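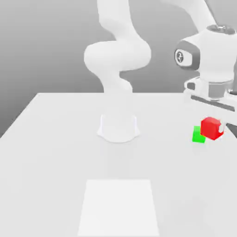 White robotic arm on a pale table, computer rendering

Fliton 2 DJ Mixer

The Fliton 2 is a two-channel mixer for club booths, bars and home practice. It replaces the first Fliton and keeps the same layout, so anyone who played on the old one can move straight over.

Each channel has a three-band EQ, a filter knob and a switch for phono or line. The crossfader can be set from a slow blend to a sharp cut for scratching. Both channel faders and the crossfader come out with four screws, and spares are sold separately.

The sound was tuned by Sum-yee Hung at Julier, mostly with house and soul records. The low EQ cuts all the way to silence. The high band is softer than on the first model, after complaints from owners that it got harsh at volume.

Outputs are balanced XLR for the main system and RCA for booth monitors or recording. There are two headphone jacks on the front edge, one large and one small. The microphone input has its own level and tone knobs but no effects.

Specifications
Channels: 2
Width: 25 cm
Height of front panel above table: 14 cm with feet fitted
Power: external supply, included
Finish: black or gray

Price: $600

Gray units are out of stock until February. Black ships now from the Alen warehouse. For repairs or replacement faders, write to Fung-ping Sin at the Chiu service desk and include the serial number from the bottom plate.

Page updated November 26, 2023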